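How a robot's fingers are looked after

Robots that pick things up need care, just as bicycles do. At Grinomus, a workshop in Paltedden, one robot practises moving bowls, plates and fruit. Its name is Kukel.

Kukel picks things up with a gripper. A gripper is a kind of hand, but this one has only 2 fingers. They are long and dark green, and they get thin at the ends. To hold something, the fingers close on it from both sides.

A small camera sits close to the gripper, so Kukel can see its own fingertips. 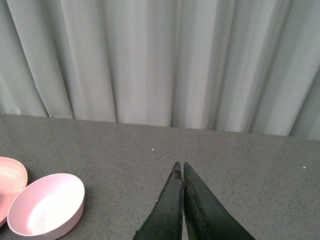

Kukel's fingers, nearly closed. Look for the scratches near the tips.

Why do fingers wear out?

Each time the fingers close, they rub against something hard, such as the rim of a bowl. One rub does very little. After 1230 picks, the marks start to show. A rough fingertip can let a smooth thing slip.

So the fingers are checked on a timetable. First the robot is switched off. Then someone wipes each finger with a damp cloth and feels along the edge for chips. If a chip is too deep, both fingers are changed together - a new one and an old one would not grip evenly. The whole job takes 60 minutes. The last new pair went on in January.

Crumbs matter too. A tiny white speck on a grey table can confuse a camera, so the table should be brushed before the robot starts.

Setting out the table

Next come the things to practise with. An apple is a good test. It is round and shiny, and it can roll if it is pushed. A plate gives it a place to sit, and a bowl can go next to the plate.
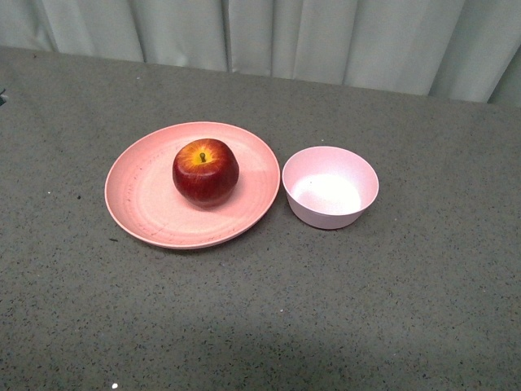
Words to know

Gripper: the part of a robot that holds things.

Wear: damage that comes slowly, from being used a lot.

Pick: one go at lifting something up.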